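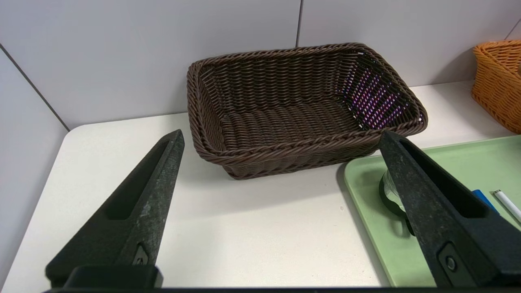 8/24/19

I have been sorting out baskets. We have had too many of them since my aunt moved into a flat and passed on everything that wouldn't fit, and by April they had taken over the top of the wardrobe, both window sills and the floor under the hall table. Most had nothing in them apart from fluff and the odd battery.

The dark brown wicker one is the one I have decided to keep in daily use. It is a rectangle with rounded corners, and the sides lean outwards, so you can get your hand in without scraping your knuckles. The rim is thick and twisted. I had it down for bread at first, but we don't eat enough bread. Half a loaf looks lost in it and goes stale by the next evening. Then it was post, and that was worse. Once there is a basket for post you stop opening post.

For the past few weeks it has been for the things that get used at the table and then left there. Napkins, the pepper mill, a pen, the little scissors for herbs. It goes at the back against the wall when we aren't eating. The pale green tray stays to one side and takes anything that might leak or leave a ring, such as the oil bottle. I tried putting the oil in the basket and had to scrub the bottom with a nail brush, and there is still a faint smell if you put your nose right in.

On cleaning: wicker does not want soaking. I shake it out over the bin, go along the rows with a dry paintbrush, then wipe it with a cloth wrung out in warm water and a drop of washing-up liquid. After that it stands upside down by an open window until the next day. Wiesława Jasińska, two doors along, uses the hoover with the brush end and says I am wasting my time. Her baskets do look all right.

The rest of the pile has been dealt with as follows. Two round ones went to the school for the autumn table. A tall one with a lid is in the bathroom with the spare toilet rolls. The one with the broken handle I kept for pegs, as it can be hung on the line by what is left of the handle. Tzu-hsuan Su took the picnic hamper and has already had it out by the river, which is more than we managed in five years. I was also going to buy a set of matching liners from Cliter, but they were 32 pounds with postage and an old tea towel does the same job.

I still have to do the window sill in the back bedroom. There is a basket there full of other, smaller baskets, and I haven't decided about any of them. If anyone wants something about the right size for onions, leave a comment and I'll measure it.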